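Workshop notebook, Brudside, back room
19th December

Glasses again. Rosemarie wants the tumbler question closed before the break and I have told her I don't think it can be, not with the glasses we've got. Writing this up mostly so that Vsevolod has something to argue with when he's back.

What we are supposed to be deciding: whether the clear Skunelden glasses go on the small-parts stations in place of the tins. The case for them, as made in June, was that you can see what's left without picking anything up or tipping it out on the bench. Fine. I said then that you can see what's left in a tin by looking into it, and I still haven't heard a proper answer.

Glasses as delivered

Box of 14 from Mahawong. Two had chips on the rim and went straight in the bin. The rest are all right but they aren't a matched set, whatever the label says. I stood them in a row on the flat bench and the tallest is 6 mm higher than the shortest. Doesn't matter for holding bits. It does matter if anyone still thinks we'll get one lid to fit them all (Vsevolod, page 42 of the old book, "lids are easy").

Wall thickness also varies, by feel. Didn't measure it. The callipers were at Grovness and I wasn't driving over for that.

Seeing what's in them

Spent most of the morning on this one as it's the whole argument for changing. Put single small parts into glasses and looked at them from the chair, from standing, and from the doorway with the ceiling lights on and then off.

From standing, dark parts show up well enough. You get a shape. You don't always get which part it is. The short bracket and the spacer block both look like a dark lump with a corner on it once they've slid down against the side, and the curve of the glass does odd things to the edges. I mixed the two up twice from the doorway and I was the one who'd put them in.

Bright parts are worse. The rim and the sides pick up every light in the room and a zinc washer just joins in. Rosemarie says turn the overheads off and use the lamp. Tried it, got one big highlight where there had been several little ones. Not convinced that's progress.

Best result was with something plain and grey next to the glass. Against the window you may as well not bother. 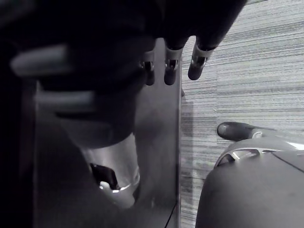 Grip and tipping

Rosemarie's worry is that they'll get knocked over. Mine is that they'll get knocked over onto something hard. Over the carpet I'm fairly relaxed. I rolled one off the low shelf a few times and it was fine each time, though that only tells me about that glass, that shelf and my luck before lunch. I would not do it above the concrete in the front room.

The narrow ones are easy to get hold of but you can't get two fingers inside to fetch a part out. The wider ones are the other way round. With the tins you just put your hand in. I keep coming back to this.

Filled one with spacers until it weighed 46 g more than it did empty. It felt steadier, and it also hid everything except the layer against the wall, so there goes the seeing-what's-left business.

Labels

Paper label on the outside covers the bit you want to look through. Label underneath is no use unless you lift it. Grease pencil wiped off on my sleeve. Rosemarie suggested a coloured band round the base and I've no objection to that apart from having to remember what the colours mean. We had coloured tape on the drawers once and ended up with two greens.

Where I've got to

I'd keep the tins on the small-parts stations. I'd allow glasses at one station, dark parts only, one kind of part per glass, for a month, and ask the people who use it whether they've noticed any difference. My guess is they'll say no, or they'll say they like them and not be able to say why.

Rosemarie disagrees and has written so in pencil on the facing page. She thinks my doorway test is silly as no one picks parts from the doorway. Fair point, but it was her who said "at a glance from anywhere in the room".

To do: callipers back from Grovness. Ask Mahawong about the two chipped ones, though I don't expect a refund. Find a glass with straight sides and try the bracket and spacer again. Get the spacers out of the narrow one, which I'll have to tip.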